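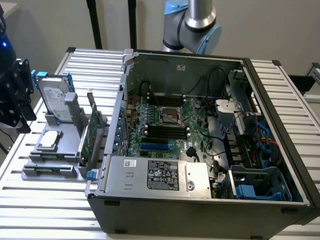 Planner drops the memory insert goal on the disassembly/reassembly cell

Status: open, waiting on reply
Component: Wisatum planner, Adebisi perception node
Site: Pondby bench cell

What I'm running into

Hi all, me again! I'm on the desktop tower job, and the planner keeps throwing out the DIMM insert goal with "target slot occluded". The slot pose looks fine to me when I overlay it on the cloud. I ran the same goal 30 times overnight with the case untouched, and it got rejected on 5 of them, so it's not a hard failure — it comes and goes, which is the worst kind.

What I tried first

I restarted the perception node (no change), then cleared the collision map by hand before each plan. That helped a little, I think, but I wouldn't swear to it. The fixture model for the parts tray is the current one, with the hard drive and the green card both upright in their slots, so I don't think we're colliding with a ghost tray.
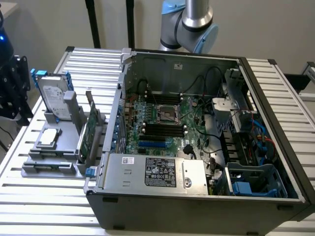

Next I dumped the occupancy grid on a rejected run and there it was: a fat blob of voxels hanging over the memory slots. My guess is the black cables inside the case. Depth is noisy on them, and the Adebisi filter fills the gaps in with one big lump. I cut the inflation radius from 5 mm to 3 mm and most of the lump went away. I also capped the cloud at 4,000 points per cluster, but that only made planning faster, so I've put it back.

Update, later in the afternoon

With the smaller radius the planner accepts the goal and I get a full path to the pre-insert pose, module level over the board.

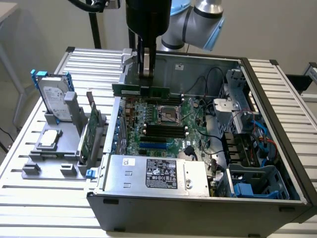 What bugs me is that the smaller radius applies to the whole cell, and I really don't want it that tight near the drive cage. Can we set inflation per region? I found a "zone_override" key in the Bomholm config, but the planner seems to ignore it (no warning in the log either, grr). If it's dead code, please tell me and I'll stop poking at it!

Attached: planner log, grid dump from a rejected run, my config diff. I'm leaving the radius at 3 mm on this branch only until I hear back.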